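Guía de uso de la cesta de colada Poltero
Publicado el 8 de junio de 2025 por Redacción Pestinico
32 compartidos · 5 comentarios

Sección 4. Carga y traslado

Antes de empezar, pase la mano por el interior de la cesta y retire pinzas, monedas o restos de etiquetas. La primera vez conviene lavarla con agua y jabón neutro.

1. Apoye la cesta en el suelo, sobre una superficie llana. No la cargue encima de una cama o de una silla.

2. Meta primero la ropa blanca o clara y deje encima la de color. Si una camiseta blanca lleva ribetes rojos, trátela como prenda de color hasta comprobar que no destiñe.

3. Eche las camisetas deportivas sin doblar. El tejido brillante se arruga poco y ocupa menos de lo que parece - basta con aplastarlo un poco con la mano.

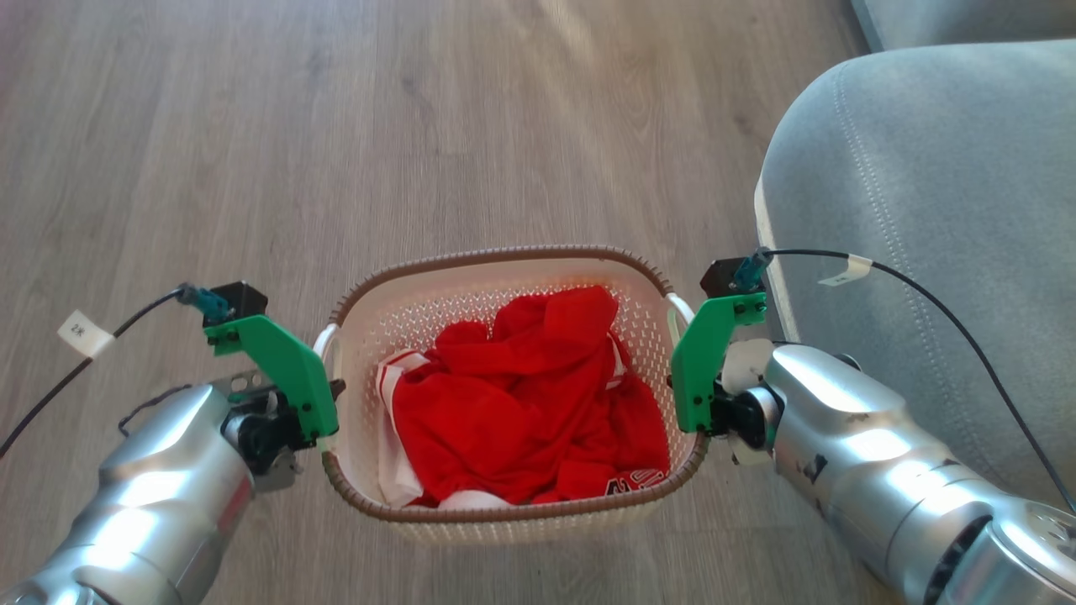

Las prendas con números o letras estampadas se vuelven del revés antes de lavarlas, nunca después. Si el estampado está cuarteado, use una bolsa de malla.

4. Deje de cargar cuando la ropa llegue a la altura del borde marrón. Por encima de ese punto las mangas cuelgan y se pisan al andar.

5. Agarre las dos asas, una en cada lado corto, y levante la cesta recta. No tire del borde: es solo un remate.

PRECAUCIÓN: no arrastre la cesta cargada sobre suelos de aspecto madera. Un grano de arena atrapado debajo deja marca.

6. Si tiene que dejarla en el salón, póngala junto al sofá, donde no estorbe el paso, con las dos asas libres. Procure que no le dé el sol muchas horas seguidas - el plástico claro amarillea.
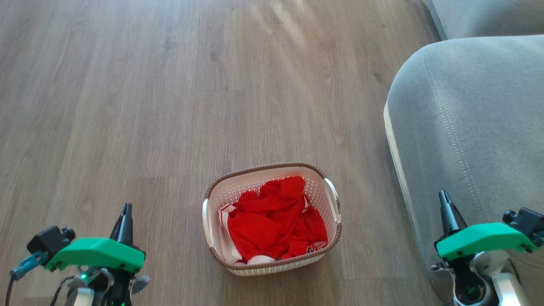
Sección 5. Ropa húmeda

La rejilla de las paredes deja pasar el aire, pero no sustituye al tendedero. No guarde ropa mojada en la cesta más de 24 horas. Para limpiar los huecos use un cepillo de cerdas blandas; el borde, con un paño húmedo y sin lejía.

Nota: las asas de repuesto Azar no encajan en este modelo.

Comentarios

colico_77: Lo del sol es verdad, la mía estuvo un verano en la galería y se puso color mantequilla.

marta.lavanda: ¿Se puede meter en la bañera para lavarla entera? El manual viejo decía que sí.

Pestinico: Sí, con agua templada.

tendedero_sur: Yo la ropa de fútbol la pongo aparte, que luego sale todo rosa.

rincon407: ¿La venden con tapa?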